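Subject: [Facilities-Announce] Re: Shared snack boxes, third floor: packing, labeling and replenishment

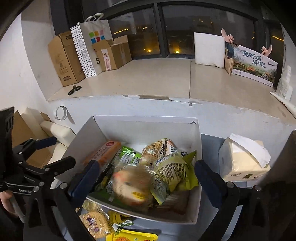 To all subscribers at the Hollberg and Dobre buildings:

The Office of Workplace Services thanks those departments that replied to the draft procedure for shared snack boxes. Twelve responses were received before the comment period closed. The Landex suite submitted a longer set of questions, which is quoted in part below and answered point by point. Departments that did not comment should nevertheless read this message in full, as several provisions have changed from the March draft.

The revised procedure takes effect on May 4, 2022. Boxes already in service may remain in use and should be repacked at the next scheduled replenishment.

On Tier 2 replenishment, the Landex suite wrote:

> We have read the draft and support the general intent. Our staff would
> like clarification on several matters before we begin packing our own
> boxes.
>
> 1. The draft says that each box is to be "full but orderly." Our boxes
> are filled from mixed cartons, and the packets are of very different
> sizes. Large bags tend to stand up above the rim while small items
> disappear underneath. Is a bag permitted to rise above the side of the
> box?
>
> 2. Many of the snacks we receive are imported, and the printing on the
> package is in Chinese or another language that not all of our staff can
> read. The draft requires that "ingredients be available to the reader."
> Are we expected to translate every package?
>
> 3. Individually wrapped items are easily left on the table or sill when
> someone looks through the box. Who is responsible for returning them?
>
> 4. The draft asks for lidded boxes. Ours are open. We would prefer not
> to replace them.
>
> 5. Is there a limit on what a department may spend?

The responses of this office follow in the same order.

1. Height of contents

A large bag may rise above the rim, provided that the box does not tip and that the bag can be lifted out without bringing the rest of the contents with it. The March draft would have prohibited this. On review, the prohibition was found to be impractical for the larger bags, several of which are longer than the standard box is deep.

The recommended order of packing is as follows. Flat, rigid packages such as cartons and boxed biscuits go in first, along the back wall or in a back corner. They may be placed diagonally if they do not fit squarely. Large soft bags go to one side, upright where possible. Medium packets are placed between the two, with the printed name toward the person using the box. Small individually wrapped items go in last and to the front.

Small items should not be used to fill gaps beneath larger bags. In the last inspection of the Hollberg building, items past their date were found most often on the floor of the box, under packages that had been added later. Staff who replenish a box are asked to empty it completely onto the table before adding anything new. A partial refill from the top does not satisfy the procedure.

2. Package language and allergen information

Departments are not expected to translate packages in full. The requirement has been reworded. For any item whose ingredient list is not printed in English, the department must do one of the following:

(a) obtain an English ingredient list from the supplier and keep it in the blue folder at the coffee station; or

(b) place the item in a separate box marked "Ingredients not available in English."

Staff with food allergies have asked that option (b) not be treated as the ordinary course, and this office agrees. A bag may be covered with small print on every side and still be of no help to a colleague who needs to know whether it contains peanuts. Where the supplier is Skustutow, English lists for all mixed cartons may be requested through the ordering desk. Please quote the carton code — the barcode on an individual packet is not sufficient for this purpose.

Outer wrappings should be kept until the last packet from that wrapping has been eaten or discarded. Small packets from multipacks often carry only a product name, and the date and ingredients appear on the outer bag alone.

3. Items outside the box

The table in front of a box is considered part of the snack station. Wrapped items found there should be returned to the box by whoever notices them, if the wrapper is sealed. Items with an opened or torn wrapper should be discarded. A crinkled wrapper is not by itself grounds for disposal, and the sentence in the draft that suggested otherwise has been removed.

Two departments asked whether the windowsill behind a station may be used for overflow. It may not. Chocolate, filled cakes and anything with a cream or jelly center soften quickly in direct sun, and packets on the sill interfere with the weekly dusting. Where a station stands against the wall below a window, the box should remain on the table, pushed back against the wall. The box itself should be moved to an interior table during the summer months if the afternoon sun reaches it.

Cartons awaiting unpacking may be kept under the table for one working day. After that they should go to the supply closet.

4. Open boxes

Open boxes are permitted for sealed goods. The requirement for a lid now applies only to boxes containing loose or unwrapped food, and this office discourages such food at shared stations in any case. Fruit is to be kept in a separate bowl and is not covered by this message.

The standard box is white, rectangular and washable. Departments that already own a suitable box need not order a new one. Boxes should be wiped inside and out at each replenishment and washed with soap and water once a month. They must be fully dry before packing. Decorative liners, shredded paper and tissue are not to be used, as crumbs collect in them and small items are lost.

Each box should carry a label on its short side giving the department and the date of the last full repacking. Labels on the long side tend to be hidden by hands and bags and are soon rubbed off.

5. Spending

The quarterly allowance for each station is $139. This figure includes delivery and is not transferable between departments. The combined allowance for the Dobre building, including the two meeting rooms, is $869 for the same period. Purchases beyond the allowance must be paid for by the department concerned and should be kept apart from the common stock.

Departments are reminded that variety is at their own discretion. The comments received showed a clear division between those who prefer savory items and those who prefer sweet ones, and this office does not intend to set a ratio. It is suggested that no single product make up the greater part of a box, and that at least one item without nuts and one without added sugar be present whenever the box is filled.

Other changes from the draft

The provision on removing items by product color or by cartoon packaging, which appeared in an earlier version under "Professional appearance," has been withdrawn. Several respondents observed that many ordinary snacks for adults carry a cartoon character, and that the provision would have excluded a large share of the current order.

Replenishment will take place every second week. The five stations on the third floor will be done first — the remaining stations will follow the next morning. Departments that pack their own boxes may keep their own schedule if they notify the ordering desk.

Items within two weeks of their printed date should be moved to the front of the box. Where a package shows only a production date and a storage period, the department should work out the last day of use and write it on the package with a permanent marker. Items for which no date can be established are to be discarded.

Questions about this message should be sent to the Workplace Services address and not to the full list. Replies to the list are held for moderation and may be delayed. Corrections to a department's station location or allowance should be marked "Snack station record" in the subject line.

Office of Workplace Services
Hollberg Building, Ground Floor

_______________________________________________
Facilities-Announce mailing list
To change your subscription or switch to digest delivery, use the list information page.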